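Encapsulation cleaning

Encapsulation cleaning is a low-moisture method of cleaning carpet and flat-woven rugs. A detergent containing a polymer is worked into the pile, where it surrounds particles of soil and dries to a brittle film. The dried residue is then removed by vacuuming. The method is used mainly in offices, hotels and other buildings where floors cannot be closed for long.
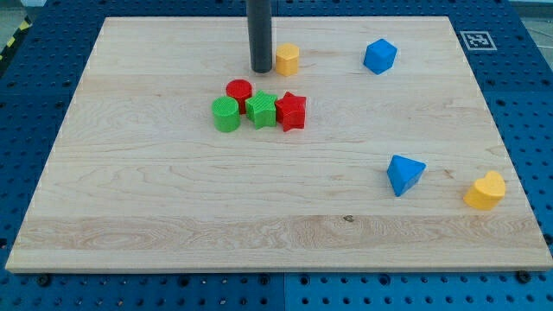 The polymer must dry hard. Detergents that stay tacky draw new soil, a fault known as rapid resoiling. A simple check is to dry a few drops in a glass dish and scrape the residue: a suitable product breaks into flakes, while a poor one smears. The check is not made on bare wood, as liquid can settle into streaked grain or the seams between glued planks, and the residue cannot be judged there.

Clotilde Renaud of the Vullholm textile laboratory compared 11 detergents on nylon loop carpet. Four left a tacky residue — all of them older formulas without a polymer. Ho-yin Chow later repeated the work on wool, with similar results.

Encapsulation does not flush the base of the pile. Heavily soiled carpet is usually cleaned by hot water extraction first.

See also: Bonnet cleaning, Dry compound cleaning, Hot water extraction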